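Ridport's parts bench gets a permanent home

RIDPORT -- The repair group that has been fixing the town's wobbly lamps, stuck blinds and snapped cabinet knobs out of a borrowed hallway has a real room at last. The doors opened Saturday morning in the old Pangilinan building, and by lunchtime there was a line down the stairs.

It's a great little space! The group has given one corner over to small parts: the collars, caps, brackets and spacers that hold ordinary household things together and are so hard to buy once the maker stops selling them. White wall panels, a brown wood-look table, plenty of light, and room to put a part down and really study it before deciding what to do next.
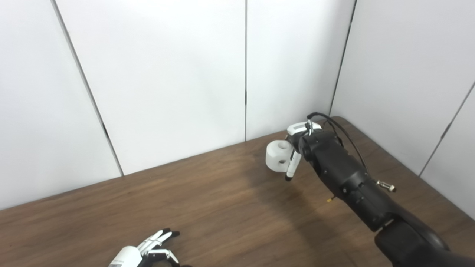 The move took 26 weeks from the first phone call to the last coat of paint, and money was tight most of the way. A winter appeal brought in $2,320, much of it in small bills dropped into a coffee can at the Wurthorpe farmers market. That paid for the flooring, the shelving on the landing and a better lock for the street door. The tables were donated, and so was the paint.

Opening day drew roughly 40 people, more than the hallway ever held in a month. They came with shoeboxes and sandwich bags full of pieces. One family had a shower rail that had been held up with string since last summer. A retired couple carried in a sewing machine (heavy!) with a cracked foot pedal, and went home with a plan for fixing it and a date to come back. Plenty of people brought nothing at all and just wanted to look around, and they were every bit as welcome.

What makes the parts corner such fun is how much there is to learn from something you could lose in a coat pocket. Where the holes go matters. So does how wide they are, and whether a base has enough length to spread the load once a screw goes in. Regulars can spend half an hour happily arguing over a single bracket, and newcomers are pulled into the conversation before they have their jackets off.

Plastic pieces get special attention. The group encourages people to bring both halves of a fitting whenever they can, even if only one is broken, so that the openings can be compared and the fit talked through at the table. A part on its own can be puzzling. Put it near its partner and the whole thing often makes sense in a minute or two.

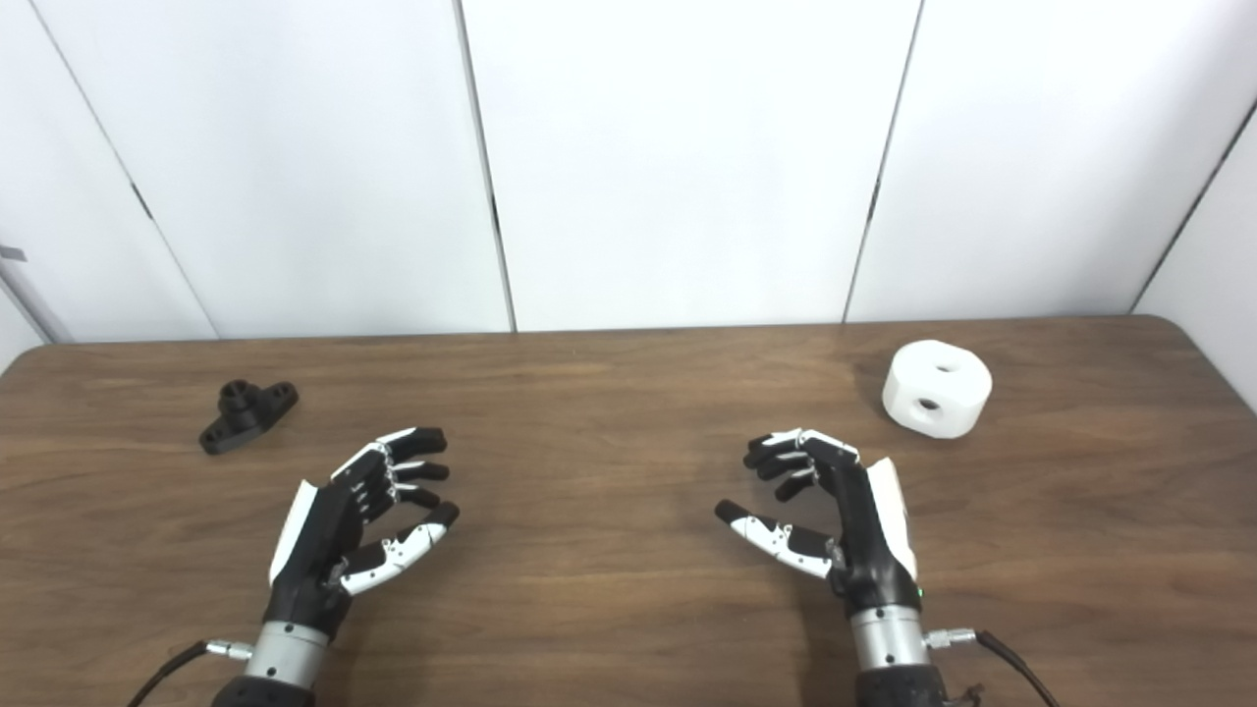
Sessions will run 3 evenings a week through June, starting at 6:30, with a longer one on Saturday mornings. There is no charge, though the coffee can has made the move too and sits by the door. Children are welcome with an adult. Anything that plugs into the wall should be unplugged and cool before it comes up the stairs, and gas appliances can't be accepted.

A sister group in Cirthorpe hopes to open its own room next year and sent a carload of people over to see how the Ridport one is laid out. They left with a page of measurements and a long list of questions about shelving.

The next thing on the wish list is a set of labeled drawers for spare screws, which currently live in jam jars. Anyone with a drawer cabinet to give away can leave a note in the box at the street entrance. The room is on the second floor, first door on the left, and the bell does work if you press it hard.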